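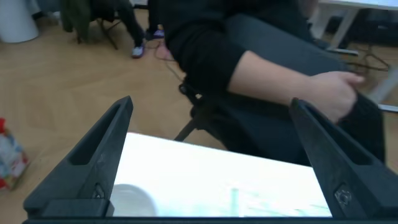
The Gristville house runs on tank water, and by July the pressure at the kitchen tap had dropped enough to be annoying. The pump is a Gillies, set to cut in at 280 kPa, and the gauge agreed with that. The fault was downstream.

There are 2 filter housings in series after the pump. The sediment cartridge in the first was overdue and had gone the colour of tea. I replaced it with a pleated 30 micron one from Nollora, which can be hosed out and reused – the old spun type can't. The carbon cartridge in the second stayed where it was.

Flow at the tap is back to normal. One O-ring had flattened and wept slightly when the pump cut out, so I greased a new one with silicone and tightened the housing by hand. The spanner stays in the shed. Next job is the leaf screen on the tank inlet, where the mesh has started to lift on one side.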